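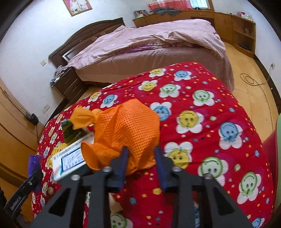
# Room tidying set, Clultley site

This folder holds the recordings and notes from the Ollero guest house in Clultley, where we study how the housekeeping work changes when a part of it is given to machines. The recordings are made with a hand-held gripper. A housekeeper holds it and does the picking up with two fingers in place of her own hand.

Last change to this file: 21st July.

## What is inside

| Folder | Content | Number |
|---|---|---|
| `clips/` | single pick-and-place actions | 2073 |
| `labels/` | actions with a checked text label | 1410 |
| `notes/` | short comments from the staff after a shift | 1170 |

The clips without a label are not bad clips. The labeling stopped in June when the Karley tool was replaced, and we did not restart it yet.

## Objects

Mostly soft and small things that stay on a bed or on a cover: cloths, paperboard boxes, small packets, plastic bags. The class `cloth_bunched` is for a cloth that lies in a heap or has a twisted corner. Please do not merge it with `cloth_flat`. The housekeepers take these two in a different way, and the labels should show it.

Patterned covers are kept in the set. On a cover with many printed flowers or faces, please check the object borders by hand.

## What it changes for the staff

Before the project, one person did a room from start to end. Now 3 housekeepers spend a part of the shift with the gripper, and the others take over their rooms. In the notes, these points come back often:

- The wrist gets tired earlier than with normal tidying.
- People like that their way of working is written down, but they ask who will use it.
- The room plan must be made again -- a recorded room takes longer, and the old plan did not count this.
- Some of the older staff prefer folding to picking up, and asked to keep it.

The agreement with the staff says that clips are not used to measure the speed of a person. For this reason the clip names have no shift number. If you find one that has it, write to the Nkosi list and do not share the file.

## Known problems

- `notes/` has comments in two languages, and the translation is not checked.
- Clips that start with the fingers already closed are marked `late_start`.
- Rooms with shelves are few. Most work is on beds.

## Use

Research inside the Ollero project only. For other use, ask on the Nkosi list first.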